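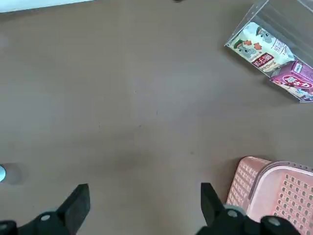
### 3.2 Coding of parental conduct in animated features

The corpus was drawn from the Ivis catalog of family animation and contains 1,206 scenes in which a child character and at least one parent or guardian share the screen. Scenes were segmented at changes of location or at a clear jump in story time. Songs were treated as separate scenes only when the characters moved to a new setting during the number; otherwise they were kept with the dialogue on either side.

Each scene was assigned one of nine conduct codes, adapted from the scheme of Bermúdez. The codes cover instruction, refusal, comfort, punishment, absence, apology, play, warning and shared work. Where a scene supported more than one code, coders chose the one that took up the most screen time. This rule favors warning and instruction, which tend to be delivered at length, over apology, which in most of the films is limited to a single line near the end.

Two coders worked independently from the English-language dialogue track. Disagreements were settled by Roxana Moldovan, who had not seen the initial codes. The most common dispute concerned absence. One coder applied it to any scene in which a parent was heard but not seen, while the other required that the child be shown looking for the parent or speaking of them. The narrower reading was adopted, and the affected scenes were coded again.

Animal characters raised a separate problem. In the two Lekedska features the guardian is a bear who is never called a father, although he feeds the child, sets limits and is obeyed. We counted such figures as guardians if they gave at least one order that the child followed. Comic sidekicks who offered advice were left out, even when the advice was sound.

Sequels were coded without reference to the earlier film. A runaway plot in a second film often depends on a bond formed in the first, and a coder who knows the first film may read comfort into a scene that contains little of it. Coders therefore received sequels before originals wherever the schedule allowed. In *Rollenitz*, the opening recap was dropped from the count for the same reason.

Figure 3 gives the share of each code by story third. Refusal is concentrated in the opening third, where 55 percent of its occurrences fall. Comfort shows the reverse pattern and is rare before the child's return home. Play is spread evenly and is not considered further in Section 4.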